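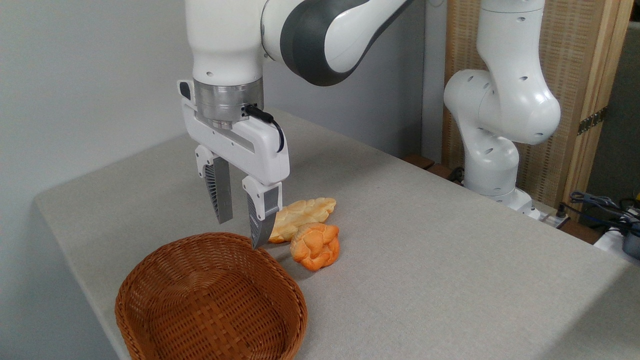

**Words by Melahat Keskin** | Pilside Chess | Sets & Boards

# Treron Club Set, with roll-up board

I've been selling chess sets long enough to have gone off most of them, so when I say I've kept a Treron at home for my own games, that's as good a review as I can give! It's the set I bring out for Saturday-style long games and for blitz with my brother-in-law alike, and it's had a fair bit of tea near it over the years.

The shape is a plain Staunton, a bit stockier than the fancy reproduction sets. The king stands 99 mm tall and has a wide base, so he doesn't go over when you reach past him in a time scramble. The bishops have a proper cut in the mitre (I do hate a bishop you can mistake for a pawn from the far side of the board) and the queen's crown is blunt enough that it won't snag on your cuff.

The knights deserve a line of their own. Awad, who carve them for us, changed the pattern last September and brought the ears in closer to the head. The old ones looked lovely but they chipped, and I had a drawer full of one-eared knights to prove it. If you own a set from before the change and want to match a lost knight, tell me when you order, as I still have some of the old pattern put by. Not many, mind.

## Wood and finish

White is boxwood and black is ebonised boxwood – stained, in other words, all the way round and under the collar too. You can have real ebony if you ask, but it costs a good deal more and takes longer, and I don't think it plays any better. The finish is a satin lacquer. I tried a high gloss on one batch and sent it back, the glare under club lighting was dreadful and you couldn't take a photo of a position without getting the ceiling in every pawn.

Each piece is weighted with a steel slug and has green baize underneath. Once in a while a bit of baize comes away at the edge. A dab of ordinary white glue sorts it out, or post the piece to me and I'll do it.

## The board

You get a roll-up board in dark green and cream, with squares of 57 mm and the letters and numbers along all four sides. It weighs 404 g rolled in its sleeve. Lay it face down for ten minutes the first time you use it and the corners will behave. It wipes clean with a damp cloth, but please don't iron it! Somebody did, and we both learned something about vinyl.

If you'd prefer a wooden board, the Hollwood in walnut and maple is the one I'd put with these pieces. It has the same size of square, and the pale squares are a touch yellower than the boxwood so the white pieces still stand out. That's sold separately, on its own page.

## What's in the box

- 32 weighted pieces, plus a spare queen of each colour
- Roll-up board and sleeve
- Drawstring bag for the pieces (navy or grey, say which)
- A score pad to get you started

## Price and delivery

The full set is £168 including the board. Pieces alone come to less, so drop me a line and I'll work it out for you, especially if you're buying for a club and need several. I send everything out tracked, and orders in before 2 pm normally leave the same afternoon.

You've got 30 days to change your mind. Play on it during that time, that's the whole point of having it. I only ask that the pieces come back in the bag and not loose in the carton, where the lacquer gets rubbed.

## Things I get asked

**Is it all right for tournaments?** I've used mine at weekend congresses and in league matches with no grumbles from anyone. Events set their own rules though, so have a word with your organiser if you're supplying the set.

**Will it do for a child?** Yes, if they've got past the stage of throwing rooks. The weights do make the pieces heavy for very small hands. For a school club I'd go for our plastic sets, and I'd buy a bag of spare pawns while you're at it.

**Can I buy a single piece?** You can. Pawns, rooks and bishops I nearly always have in. Kings and queens can take a few weeks, depending on when Awad are next turning a batch. Box darkens with age as well, so a new white piece will look a shade pale beside its friends for a year or two – a sunny windowsill hurries it along.

**Do you do red?** I did. They're on back order just now, and I'll put a note on this page when they're in again.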